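Trenda College of Applied Technology
Brirgate Campus
Student Work - Robotics and Automation

Gallery: Automated Assembly Project, ROB 3392

The Automated Assembly Project is the final practical unit of the Diploma of Robotics and Automation at Brirgate. Students work in small teams to plan, program and present a robotic assembly task, first in simulation and then in the Keskinen Laboratory on the ground floor of the engineering wing. This page presents the work of the 2018 group, which began the unit in July and gave its final presentations on November 22, 2018.

The College thanks the students for permission to publish their work.

About the unit

The unit was completed this year by 24 students in six teams. Each team was given the same brief: to program an arm with a two-fingered gripper to collect loose parts, place them in a fixture and leave the fixture ready for inspection. The brief set out the parts to be handled and the order in which they were to be assembled. It left the choice of approach paths, grasp positions and recovery behaviour to the team.

The timetable provides 52 hours of supervised laboratory and computer room time. Students are also expected to keep a design journal, to attend the two review meetings and to submit a written report after the presentation. The journal carries a significant share of the final mark, and assessors look for an honest record of changes in direction, including those that were later abandoned.

Teaching was led by Petronella Potgieter, Senior Lecturer in Automation, with laboratory supervision by Rezaul Barua. Rungnapa Phetsri coordinated the review meetings and prepared the assessment guide.

Stages of the work

Planning. Teams first broke the task into individual movements and wrote a sequence sheet. The sheet recorded the expected position of the gripper at each step, the state of the fingers and the condition that had to be met before the next step could begin. Teams were not permitted to open the simulation software until their sheet had been signed by a supervisor. Several sheets were returned for a second attempt, most often for leaving out what the arm should do if a part was missing.

Simulation. The second stage was carried out in Trindenetti, the simulation package used across the College's automation courses. Students placed an arm and a work area in a virtual room, checked that every position could be reached and then ran the full sequence. Particular attention was given to clearance. A path that looks generous from one viewpoint can pass very close to a clamp or lever when viewed from another, and students were asked to inspect each approach from at least two directions before submitting it.

Laboratory trials. Programs approved in simulation were transferred to the laboratory equipment and run at reduced speed under supervision. Differences between the model and the bench were recorded in the journal and corrected one at a time. Full speed was allowed only after a complete sequence had been run without a stop.

Presentation. Each team presented its method to the teaching staff and to invited students from the first year of the diploma. Presentations were followed by questions, which any member of the team could be asked to answer.

Comments from the review meetings

The following remarks are taken from the written summary of the second review meeting and appear with the agreement of those concerned.

Sandamali Hettiarachchi reported that her team had rewritten its approach path after finding that the wrist turned further than necessary between picking up and placing. The revised path used an additional waypoint above the fixture and was easier for the other members to read.

Rafsan Majumder described his team's decision to give every position in the program a plain name in place of a number. He noted that this took most of an afternoon, and that the team had been able to find errors a good deal faster in the weeks that followed.

Ms Potgieter observed that the strongest sequence sheets were short. She encouraged all teams to remove any step that could not be explained to someone outside the group.

Gallery

Simulation stage. The arm arched over the table, gripper pointing down, with the assembly board and its red levers and blue components set at an angle beside the base.
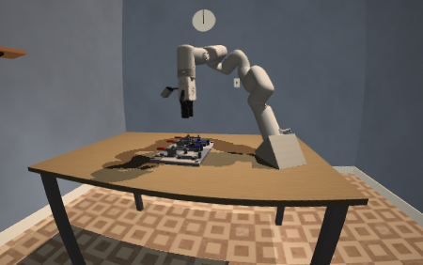 Do students need programming experience before they enrol in the unit?

Students need to have passed Introduction to Programming, or an equivalent subject at another institution. Experience with robots is not required, and the first two weeks cover coordinate frames, gripper commands and safe stopping from the beginning.

Assessment and results

All six teams met the requirements of the unit. The assessment guide awards marks for the sequence sheet, the simulated program, the laboratory run, the journal and the presentation. A team whose laboratory run is incomplete may still pass if the journal shows that the cause was identified and a sensible correction proposed.

The assessors commended the standard of the simulated programs in particular. In their report they recommended that next year's teams be asked to prepare a recovery sequence earlier in the unit - preferably before the first review meeting - so that there is time to test it properly. This recommendation has been accepted, and the revised timetable will be issued with the unit outline.

The assessors also asked that journals be written up on the day of each session. Entries completed later were found to be less useful, both for marking and for the teams themselves.

Use of the Keskinen Laboratory

The laboratory is open to enrolled students during supervised hours only. Closed shoes and safety glasses must be worn at the benches. Long hair must be tied back, and lanyards are to be left in the lockers by the door. Computers carrying Trindenetti may be used outside supervised hours with a valid student card, provided that no laboratory equipment is connected.

Prospective students may visit the laboratory by arrangement. Visits are held during teaching weeks and include a short demonstration by current students. Schools wishing to bring a group should write to the Automation Office at the Brirgate campus, giving the year level of the students and any access requirements.

Use of material on this page

Work shown in the gallery remains the property of the students who produced it. It may be viewed and printed for private study. Requests to reproduce it elsewhere should be directed to Rungnapa Phetsri through the Automation Office.

Related pages
Diploma of Robotics and Automation
Unit outline, ROB 3392
Laboratory safety rules
Student work from previous years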